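OK so a few of you asked for my honest take on the Foncombe kitchen kit now that I've had it a while. Thread. It's long, get a drink.

Quick background if you're new: Foncombe sells a countertop arm setup for people who want to teach a robot small kitchen stuff. You get the arm, a two-finger gripper, the mount, the software, and a support plan that I will have OPINIONS about further down.

I paid for mine. Nobody sent me anything. Marion Kerr at Foncombe did answer a bunch of my emails but I think she answers everyone's emails, she seems to live in that inbox.

Setup first. The manual says an afternoon. It took me an afternoon plus the next morning, and most of that was me putting the mount on backwards and then being mad at it.

The software installed fine. There's a calibration routine where the arm touches a set of points one after another and you confirm each one by hitting the space bar. Kind of soothing? I did it three times because I kept second-guessing myself.

What I wanted it for: tea. I drink a stupid amount of tea. The dream is that it pulls a packet out of the organizer, sets it down on the cutting board, and eventually does the lid on the canister too. Small dream. I'd like to report it's a surprisingly hard one.

Tea packets are thin and slippery and they stand there packed in rows, so you're asking two fingers to get one and leave its neighbors alone. My first evening I ran 20 tries and got a clean single packet on four of them. The rest were doubles, misses, and one where it dragged half a row out.

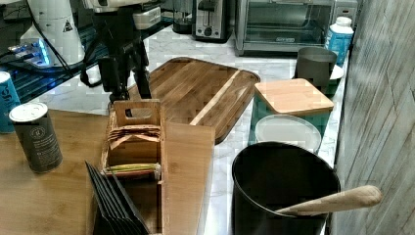 The thing that helped most was approach angle. If you bring the fingers straight down they want to land on top of the packets. Tilt the wrist a touch and come in from the side with the handle behind you and it gets so much better. I wish that was in the manual instead of on page nine of a forum thread.

Shoutout to Innes Skinner, who wrote that forum post. Innes, I owe you a beer or a box of chamomile, your pick.

Teaching it is the best part, hands down. You move the arm through the motion yourself, hit save, do it again a bit differently, hit save. Foncombe suggests 200 demos for a new task. I stopped at 108 because my shoulder hurt and it was already doing pretty well.

"Pretty well" means it gets one packet more often than it doesn't. I'm not putting a percentage on it because I changed the packets around halfway through and messed up my own tally. Scientist of the year over here.

Stuff I like, in no order: the arm is quiet enough that I can listen to the radio. The stop button is big and it stops right away. The fingers are long, so they can get down behind things without the body of the gripper bumping into everything. And you can pause in the middle of a run, fix something, and pick it back up.

Stuff I don't like: cables. The slack gets everywhere and I'm always checking that a loop isn't going to catch on something when the arm swings. They sell a sleeve for it as an add-on. It should be in the box!! Come on!!

Also the app logs you out all the time. I'll go rinse a mug, come back, and it wants my password again. I've mentioned this to support twice.

Speaking of support. There are two tiers. The free one is email and the forum. The paid one is $400 a year and gets you video calls plus what they call "task tuning", where somebody looks at your demos and tells you which ones are hurting you.

I did the trial of the paid tier and got Tarık Akyol for an hour. He was great. He went through my saves and had me toss every one where I'd hesitated over the box, because apparently the arm was learning to hesitate too. It copied my dithering. I felt very seen.

Would I pay $400 every year for that? No. Would I pay once, for one good session? Yeah, in a heartbeat, and I told Marion so. She said they're "looking at it" for June. We'll see.

People keep asking how it compares to the Savent kit. I've only used a Savent at Jeanie Mowat's place, for one evening, so grain of salt. Hers felt faster and the app was nicer. The gripper was stubbier, though, and I don't think it would do well with anything down in a compartment like mine.

Jeanie does mostly stacking with hers and loves it, so it may really just depend on what you want it to pick up.

Canister lid update, for the two people who care: not there yet. It can find the lid. It can sort of hold the lid. Then it lifts and the whole canister wants to come along for the ride. I'm going to try the grippier fingertip covers next.

Who should get one: if you like fiddling, and you've got a patch of counter you can give up for weeks, go for it. If you want something that makes you tea tonight, please buy a kettle.

I'm keeping mine. I'll post again once I've tried the fingertip covers. If you've got a trick for lids, reply here, I'll read all of it.

Oh and someone asked about the return window, I don't know what it is now, it changed after I bought mine. Ask Marion.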